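Writing the Small Family Story
Notes for Session 4: Holidays, Habits and the People You Grew Up With

Welcome back, everyone! I read all of your first pages over the break with a pot of tea next to me, and I had a lovely time doing it. A few of you wrote about a grandmother's kitchen, a few wrote about moving house, and one of you wrote 1,552 words about a lost bicycle, and I wished it had gone on longer. So please don't worry that your own life is too plain to write about. Mine certainly is plain, and I have been getting stories out of it for years.

What we are after this week is the short personal piece, the kind that a school magazine or a local paper might print on a single page. It usually covers one afternoon or one evening. It has two or three people in it, somebody wants something, and somebody else is in the way (very often a parent, bless them).

Where to begin

Begin late. Most of us like to warm up by explaining the weather, the town, how old we were, and what our family is like in general, and by the time we get to the argument over the car keys the reader has wandered off. Write all of that if it helps you, and then try covering the first paragraph with your hand. Does the piece still make sense? Quite often it does, and you can let that paragraph go with a clear conscience.

A line of talk makes a good opening too, as long as we can tell who is speaking before very long. In my own piece about the July we spent at Lake Gornero, I began with my aunt shouting "Who took the oars?" up the stairs. Everything about that house was already in the shout, and I only had to follow it down to the dock.
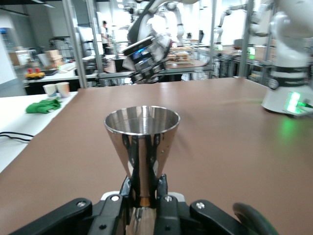
Now, about dialogue in general. Real families repeat themselves, interrupt, and answer questions that were asked ten minutes ago. You can't put all of it on the page, but do keep some of the crookedness. Look at these two versions:

"Are you coming with us to the parade?" asked my father.
"No, I do not want to go to the parade," I replied.

"Parade's at four," my father said.
"I have homework."
"You had homework last year."

I like the second one a good deal better. He never asks and I never refuse, and yet you know the two of us have been having this conversation for a long time.

"Said" is a fine word, by the way. Use it as often as you need. If you find your characters snarling, gasping and chuckling on every line, read the page aloud and see how tired you get.

Exaggeration

Funny pieces lean on it, and so they should. The trick is to stay near the truth and stretch one thing at a time. If your mother made too many pies, she can have made 44 pies. If the pies, the dog, the snow and the uncle are all enormous, we stop believing in any of them.

In-class exercise

Take 33 lines, no more, and write the moment just before a family meal. Leave the meal out. Give us one object that gets passed from hand to hand, and let at least two people talk.

For next time

Please read "The Zeman Street Bakery" in your packet and mark every place where the writer skips over time. Then write a piece of your own on any holiday you like, including the made-up ones that only your household keeps. Add a note of up to 200 words on what you left out and whether you miss it. Bring two copies, stapled if you can manage it, and we'll swap at the start of class.

Related handouts
Session 3: Finding a Narrator You Can Live With
Session 5: Endings, and When to Stop
Reading list: Short Memoir from the Pernura Anthology
How to submit to the Rernari Student Review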